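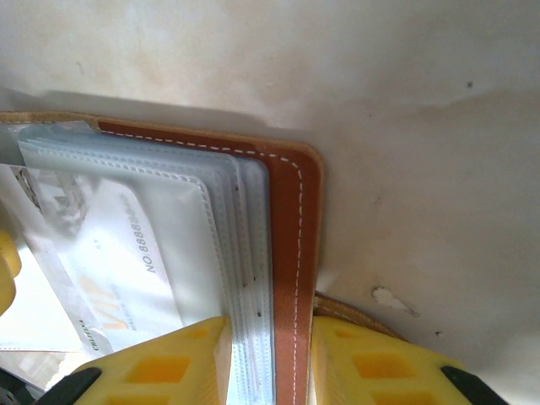 Filed under: Television, Set Visits

Aug 22, 2011
By Chanida Nuchit

The public station in Tudwood opened its studios to members this month, and I went along for the afternoon session. The main draw was a preview of "Frota," a documentary about the dance band leader Everaldo Bastos and the ballroom circuit he worked for most of his life.

Parking is behind the building, and the entrance is on the loading dock side. We were split into groups of 11 and given stickers. My group started in Studio B, where the pledge drives are taped. It is smaller than it looks on air. The phone bank folds up and goes into a closet.

Next was the edit suite. Myung-ja Wi cut the film and showed us a sequence from the second half, where Bastos rehearses a horn section in a church basement. She played it with the location sound, then with the mix. The original reels had been stored in a garage and the first 50 seconds of one song are gone – she covered the gap with still photographs and an interview with his drummer, Natanael Bezerra.

The screening room seats 200 and was close to full. We saw the opening half hour. It moves slowly until the band gets to the Amulari Ballroom, and then it picks up. I would have liked fewer talking heads and more dancing. The color footage from the ballroom is very good.

Director Ronaldo Assunção took questions afterward. Most were about music rights. He said two songs had to be dropped and a third was settled only last week. Someone asked about a DVD and he said not yet.

Coffee was in the lobby, next to a display of old studio microphones. The full film airs later in August, with a repeat the same week at 11 p.m.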